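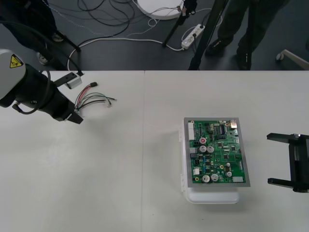
What is an otivier?

An otivier is a covered market stall that sells hot food cooked to order on a flat iron plate, named after the town of Otivier, where stalls of this type were first licensed.

Otivier stall

The otivier stall, or simply otivier, is a form of street food stall found in the market towns of the Jovbridge valley. It is set apart from other stalls in the region by its fixed iron plate, its folding counter and its short menu, which by custom carries no more than seven dishes. The word is used both for the stall and for the style of cooking, so that a local menu may offer, for instance, "potatoes, otivier".

History

Food had been sold from handcarts in Otivier long before the first stalls were licensed, mainly to carters and mill workers who had no kitchen of their own. The carts sold soup, boiled eggs and flat barley cakes. Complaints about smoke and blocked gateways led the town to mark out fixed pitches on the lower square, and sellers who took a pitch were obliged to cook under a roof. The iron plate replaced the open brazier at the same time.

The style spread to Jovbridge with the autumn cattle fair. The fair is still held there each November and remains the largest gathering of otivier stalls. Pitches are let by the metre, and a stall that has stood in the same place for 15 fairs in succession may pass it on within the family without a new application.

Numbers fell sharply when the bus station was moved out of the centre of Jovbridge and the evening trade went with it. A revival began with the opening of the covered hall on Srivastava Street, where former stallholders were offered reduced rents. Roswitha Zwahlen, whose study The Iron Plate is the main written source on the subject, dates the modern form of the stall to the hall's first winter.

Food

The staple dish is the plate cake, a flat round of barley and wheat dough cooked without oil and folded over a filling. Traditional fillings are onion and curd cheese, smoked trout, and minced mutton with caraway. A plate cake is weighed before cooking; the customary weight of the dough is 230 grams, although smaller cakes are now sold at lunchtime.

Potatoes are parboiled, crushed by hand and browned on the plate with mutton fat. Pickled cabbage is served cold on the side and is not charged for. Sweet dishes were rare until recent decades. The most common is a thin pancake spread with plum butter, known in Jovbridge as a plultness. The origin of this name is disputed. Zwahlen connects it with a dialect word for a folded cloth, while the local historian Ewan Innes derives it from Plultness Farm, which supplied plums to the fair.

Newer stalls have widened the range. Said Younis introduced a chickpea filling at the Srivastava Street hall, and Mohcine Ait Brahim is credited with the preserved lemon relish that several other stalls have since taken up. Both are generally accepted as part of the style – the seven-dish custom limits the number of dishes and says nothing of what they contain.

Customs

Orders are called aloud and paid for on collection. Customers eat standing at the folding counter, and it is considered poor manners to keep a place there once the plate is empty. The last cake of the evening is traditionally given to the neighbouring stall.

Regulation

Stalls in both towns are inspected before the start of the season. Revised rules came into force on June 20, 2019, requiring each stall to have its own supply of running water and to display a list of allergens. Solid fuel was allowed to continue in the open squares but not in the covered hall. Nazar Pavliuk, then market superintendent at Jovbridge, oversaw the change. The register opened under the new rules lists 2,328 licences granted since the first pitches were marked out, most of them long lapsed.

See also

Barley bread
Jovbridge cattle fair
Market hall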